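Flenier Kitchens sent me a quote in February. 1,366 dollars of it was for "lifetime stone protection." I've been reading about granite sealer ever since and I have some doubts.

The pitch is that granite drinks up oil and wine unless it's sealed every year. The showroom guy had a pamphlet from Detix, who make the sealer. No test numbers in it anywhere. Lots of drops of water sitting on black stone, though.

Dense black granite barely takes in liquid to start with. Put a spoonful of water on it, wait, wipe it off. If there's no dark spot, what is the sealer supposed to be sealing?

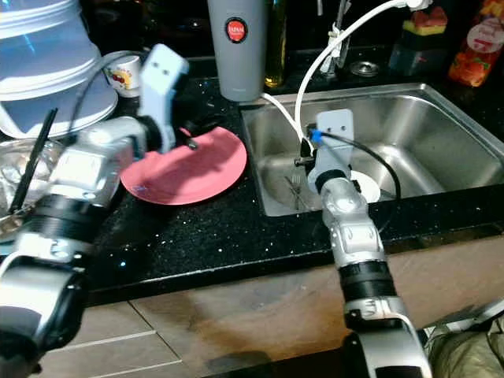

Black granite, blue and white flecks, steel sink.

Pale granite can be different. Some of it is pretty thirsty and I'd seal that. But the quote had the same line and the same price whichever slab I picked – they never asked which one.

Then I read the warranty. It covers "food stains from sealed surfaces." It leaves out oil, rust, hard water and anything within 60 days of a missed treatment. So, which stains are left?

A bottle of Mallo stone sealer at the hardware store is 118 dollars for the big size, and even that looks steep to me. One bottle would do my counters many times over, if they needed it.

I asked Flenier to take the line off. They said the package "can't be split." Next morning there was a new quote with it split, and a 538 dollar "care plan" in its place. Same warranty wording, new heading.

Said no to that too. If anyone has a real before-and-after test on black granite, done by someone who doesn't sell the stuff, send it over. I'll read it.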